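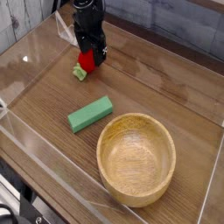

Fig. 1. Side camera, Cerum cell: gripper with the red soft item, green foam block, wooden bowl.

To: sirevari-manip list
Subject: Re: grasp success vs. placement success on soft items
September 2018

Replying to the earlier message, quoted in part:

> The May report gives one success figure per object class. For soft
> items it is hard to tell whether the policy fails at the grasp or at
> the placement. Could the two be scored separately? Also, were the
> layouts randomized over the full table or only the back half?

They can be scored separately, and I have now done so. The setup is the same as before: one arm, acrylic walls on the work surface, fixed side view. I reran the soft-item set with 100 trials per condition, using the Odberg labeling rules. A grasp counts if the item is still held 2 seconds after the lift command ends. A placement counts if the item comes to rest fully inside the bowl. Placement is scored only on trials with a valid grasp.

Grasp success is 70 percent. Placement given a grasp is almost 100 percent. The single figure in the May report was therefore limited by the grasp stage, and the bowl position has little effect on it.

Most grasp failures share one cause. When two soft items lie close together, the segmentation step merges them and the grasp point lands near the shared border. The fingers then close on a fold of one item and the edge of the other. Layouts like the one in Fig. 1, with the crumpled pale green item right next to the red one, are the hard case. The foam block gives almost no trouble, since its outline is stable and it stands clear of the other objects.

I tried the Tymoshchuk variant, which adds a depth gradient term to the mask cost. It splits the items more often but adds 5 seconds per pick on our machine. I have not tuned it.

On the second question: layouts were randomized over the full table, minus a margin along the walls. The margin is there to keep the fingers off the acrylic. Any item that rolled or was pushed into the margin ended the trial and was scored as a grasp failure. If you use a different rule, the 70 percent figure will not compare directly with yours.

The per-trial logs are in the usual Sirevari directory, with separate columns for grasp and placement. The column named "ok" is the old combined score and should be ignored.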